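Trirano 办公楼三层茶水间及公共台面整理工作会议纪要

时间:08/04/2018
地点:三层小会议室
主持人:Duangjai Kaewmanee
出席:Fongchan Boonchu、Uthai Sriwong、Oanh Khúc
缺席:Chalerm Nuchit(已请假)
记录:Oanh Khúc

一、上次会议事项跟进

Uthai Sriwong 报告,饮水机滤芯已由 Zurner 公司更换,费用 3740 元,发票已交行政部存档。储物柜门铰链的维修尚未完成,供应商答复须待配件到货,本项继续跟进。

二、空饮料瓶的收集

Fongchan Boonchu 提出,各工作台面上的空瓶应在使用结束后随手投入瓶桶,目前部分同事习惯将瓶子留在台面,由保洁人员次日处理,影响后续使用。会议对此进行了讨论,Uthai Sriwong 建议每张台面固定配置一只瓶桶,放在台面左后方,桶口保持敞开。与会人员同意。

会议确认以下做法:塑料饮料瓶不论大小、有无标签,一律投入同一瓶桶;瓶盖暂不要求拧下,待与回收单位 Semple 核实后另行通知;瓶内有剩余饮料的,应先倒入茶水间水槽。纸杯、餐盒及其他杂物不得投入瓶桶。

台面收瓶情况见下图,磨砂桶身、黑色桶口的瓶桶立于台面后部,桶内隐约可见一只透明瓶,橙色小瓶及另外两只透明瓶尚在台面上。 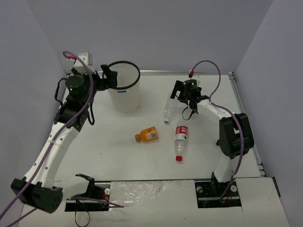
三、瓶桶采购与标识

Duangjai Kaewmanee 说明,本年度公共区域用品预算余额为 3000 元,增购瓶桶的费用由此列支,超出部分须另行申请。Oanh Khúc 负责向 Endale 询价,并取得书面报价。

关于标识,会议决定在桶口下方统一粘贴标签,文字采用“塑料瓶”三字,不再使用英文缩写。211 室的旧桶如无破损,可继续使用,仅补贴标签。

四、清运安排

清运时间定为每日下班后,由各组轮值人员将瓶桶送至一层回收点,倒空后放回原位。轮值表由 Chalerm Nuchit 编制,于 7 月 15 日前发各组确认。Fongchan Boonchu 询问节假日前是否须提前清运,主持人答复按平日办理。

五、其他事项

Uthai Sriwong 反映茶水间抹布更换不及时,主持人请其与保洁公司联系,并于下次会议报告结果。

下次会议时间另行通知。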